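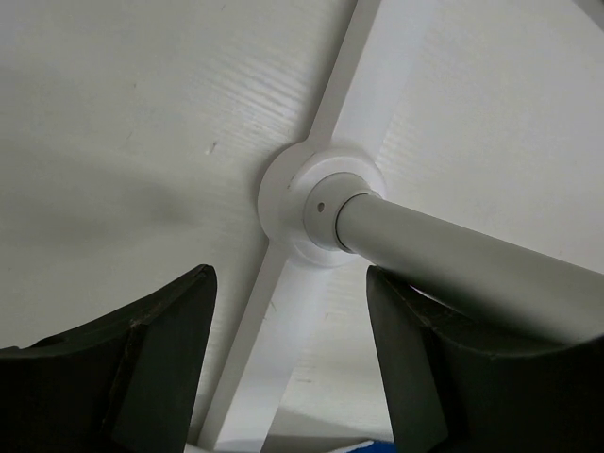
Ticket 254 - Codgate open day, hanging demo, cell 2
Opened by: Azra Kneževič
Priority: high, doors open 11/16/22
Status: open

Visitors from Kodell due on the day plus a school group from Drondcombe, 36 people total. Demo is the clothes hanging one, two arms, small rack. Need it running start to finish without somebody reaching in.

Log

AK - left arm slow to home after power up. Restarted controller, OK on second try. Cable tie on the left cable redone.

Borislav - put the patterned pants in as the demo item, they show up well from the back row. Please dont swap for the gray ones again. 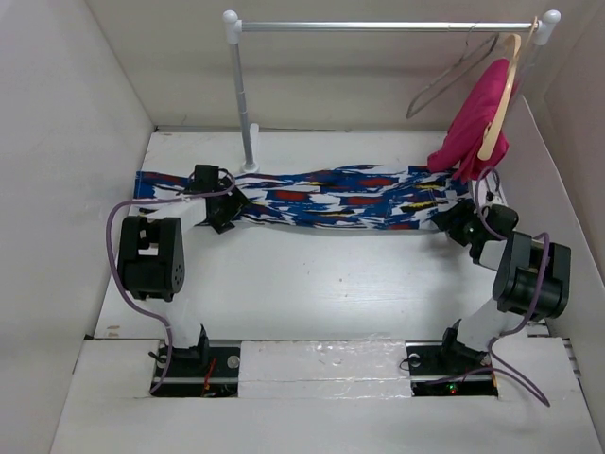 Also from Borislav - speed is set to 18 for visitors, leave it. Dragica wants it faster, talk to her first. Reset between runs is by hand, panel open, e-stop pressed.

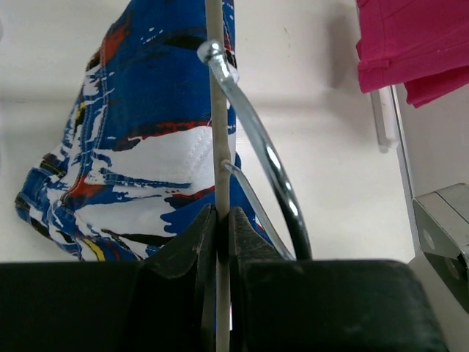 Mateja - wrist view goes up on the big screen, so checked what people will be looking at. Brightness turned down one step. Chrome hook still throws bright white reflections and the scuffs on the right finger show up plain as day. Can live with the scuffs. Can we get a matte hanger? Asked Dumitrescu, no answer yet.

AK - big screen lags behind the arms, annoying when you're talking over it. Swapped the HDMI splitter, better. Old one is in the bin under the desk, do not put it back in the drawer.
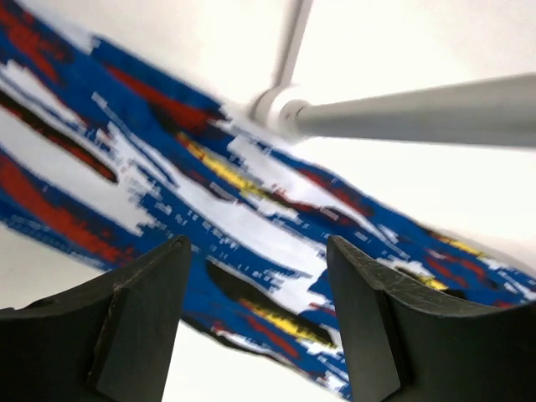

Mateja - blur on the wrist feed when the arm moves, exposure was on auto. Set it fixed, needs a re-check with the hall lights on.

Still to do:
hall lights check - Mateja
barrier tape, folowing the floor marks - Borislav
talk for the school group, short version - Dragica

Leave ticket open till after the Kodell visit.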